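5.2 Who does the dishes now

Before the trial, the staff kitchen at Camenzind ran on guilt. Whoever felt worst after lunch loaded the dishwasher, and by most accounts this was Hermine Schwaiger. The Trorix unit took over the job in January, and we interviewed 7 employees in the months that followed.

Their talk was less about time saved than about lost cover. Drying a cup had been a respectable way to dodge a call. One accountant now "goes to look at the printer." Schwaiger missed the gossip and, to her annoyance, the guilt. She also reloaded the rack on 4 afternoons - she had views on bowls - and described this as supervision.

New chores arrived too. Someone had to keep the counter clear and move mugs the hand could not grasp well, and this fell to the office assistants, whose job descriptions have yet to hear of it. Figure 3 shows the work in question.
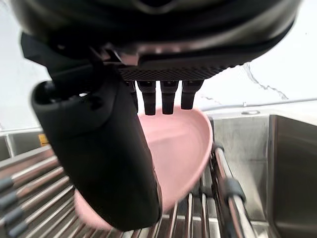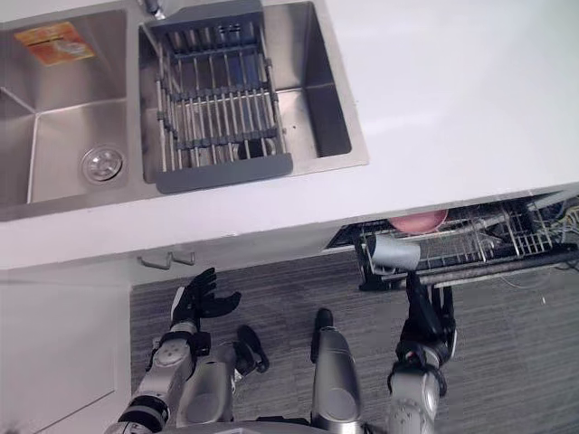 Figure 3. Robotic hands at work in the kitchen: a pink plate held over the rack at the sink (first), and a hand reaching into the pulled-out dishwasher rack (second).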